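Nullora 户外气温记录仪（长期观测型）

首页 > 观测设备 > 气温与湿度 > Nullora

品牌：Clivier
型号：Nullora
适用：学校气象角、社区气候观测点、农场、个人长期记录
供货状态：有货，随机附中文说明书

产品说明

Nullora 是一台只做一件事的仪器：把同一个地点的气温和相对湿度按固定间隔记下来，连续记很多年。它没有天气预报功能，也没有彩色大屏。机身正面是一块单色液晶，显示当前气温、当日最高、当日最低和存储余量。

购买这个型号的用户，多数是想知道自己所在的地方到底有没有变暖、变了多少。网上关于气候的争论很多，引用的数据来源不一，起止年份也各取所需。自己手里有一份地点不变、方法不变的记录，至少在讨论本地情况时有东西可查。需要提醒的是，单个站点的几年数据不能用来推断全球趋势，也不能用来否定全球趋势。说明书第二章专门讲这个问题，建议学校用户先读。

记录方式

出厂默认每 6 分钟记录一次，每条记录包含时间、气温、相对湿度和电池电压。间隔可以在设置软件里修改，但我们建议一旦开始观测就不要再动。修改间隔会影响日最高和日最低的取值，前后两段数据放在一起比较时容易出现台阶，看起来像是气候变了，其实是设置变了。

数据保存在机内存储器，断电不丢失。存满后停止写入，不会覆盖旧数据。液晶右上角的存储图标开始闪烁时，请尽快导出。

导出文件为纯文本格式，逗号分隔，任何表格软件都可以打开。我们不使用专用格式，也不要求注册账号。原始数据与修正数据分成两个文件，修正只包括传感器校准系数，系数写在文件开头。

安装要求

探头应装在百叶罩内，离地高度按当地气象观测的通行做法执行。下垫面以短草为宜，避开水泥地、沥青地和空调外机。许多家庭用户把探头挂在阳台或南墙上，这样测到的是墙面附近的温度，夏季午后会明显偏高。

如果条件有限，只能装在不理想的位置，也可以开始记录，但请把位置、朝向、周围建筑写进随机附带的站点登记表。以后周围盖了房子、砍了树、铺了路，也要在登记表里注明月份。站点登记表和数据文件同样重要，缺了登记表，数据的用处会少一大半。

百叶罩为选配件，型号 Brellow，白色，可单独购买。自制百叶罩也可以使用，尺寸图见说明书附录。

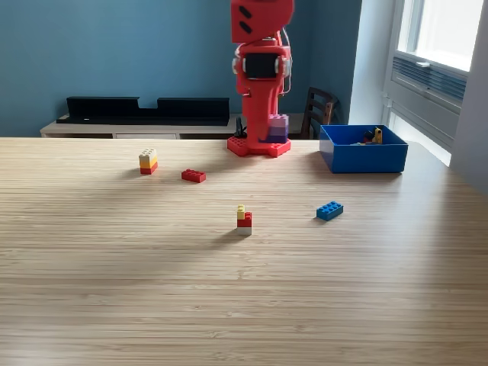
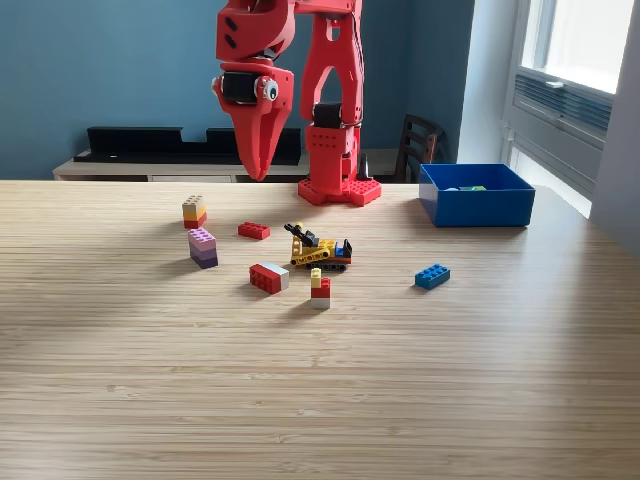 校准与漂移

任何温度传感器用久了都会漂移。Nullora 的探头在出厂前做过多点校准，校准单随机附上，编号与探头上的编号一致，收货时请核对。

建议每 21 个月送检一次。送检期间可以向我们借用备用探头，避免记录中断。借用的探头有自己的编号和系数，接上以后主机会自动识别，并在数据文件里另起一段标注。请不要用手工方式把两段数据改成连续的样子。

自行检查可以用冰水混合物：碎冰加少量清水，充分搅拌，探头浸入后等读数稳定。如果读数偏离零度超过说明书给出的允许值，请联系售后。检查过程和结果也请记在登记表里。

更换旧仪器的用户，建议新旧两台并排运行一段时间，最好覆盖一个完整的冬季和一个完整的夏季。两台之间的差值比任何一台的说明书都更能说明问题。

主要参数

测量项目：气温、相对湿度
默认记录间隔：6 分钟
探头线长：70 厘米
机内存储：按默认间隔可连续记录 121 个月
建议送检周期：21 个月
数据格式：纯文本，逗号分隔
数据接口：USB，导出时不中断记录
供电：干电池，可外接直流电源
显示：单色液晶，无背光
时钟：内置，不自动切换夏令时

关于时钟多说一句。主机始终使用设定的标准时间，不联网对时。每次导出数据时，软件会显示主机时钟与电脑时钟的差值，由用户决定是否校正，校正动作会写入日志。

包装内容

Nullora 主机一台
带线探头一支
校准单一张
USB 数据线一根
墙面安装板和螺丝一套
站点登记表一本
中文说明书一本

不含电池，不含百叶罩。

可选配件

Brellow 百叶罩
Tăng 延长线（用于主机放在室内、探头放在室外的情况，两端为防水接头）
备用探头（附独立校准单）
站点登记表补充本

常见问题

能不能直接上传到网上的气象平台？
主机本身没有联网功能。导出的文本文件可以自行上传，格式转换方法见说明书。各平台对站点位置的要求不同，请以平台说明为准。

能不能拿我的数据跟本地气象站比？
可以，而且建议这么做。两处读数不一样是正常的，地形、高度和周围环境都有影响。应当比较的是差值是否稳定。差值突然变大，通常是探头、百叶罩或者周围环境出了变化。

记录多少年才能谈趋势？
年与年之间的起伏很大，一个暖冬或者一个凉夏说明不了什么。气候统计习惯上以三十年为一个时段。个人站点很难凑满，但与附近历史较长的站点对照以后，较短的记录也有用处。

中间缺了几天怎么办？
空着。软件不会自动填补缺测时段，导出文件里以空值表示。计算月平均时，缺测天数会列在旁边。

软件支持哪些系统？
设置软件支持常见的桌面系统。如果不想安装软件，可以用数据线连接后把主机当作移动存储打开，直接复制文件，但这样不能修改设置。

售后

主机与探头分开保修，期限以保修卡为准。雷击、进水和自行拆开探头外壳不在保修范围内。送修前请先导出数据，维修过程中可能需要清空存储器。寄回时请附上登记表的复印件，原件自己留好。

学校和社区团体批量订购请在留言中写明观测点数量和收货地址，校准单可按观测点编号分装。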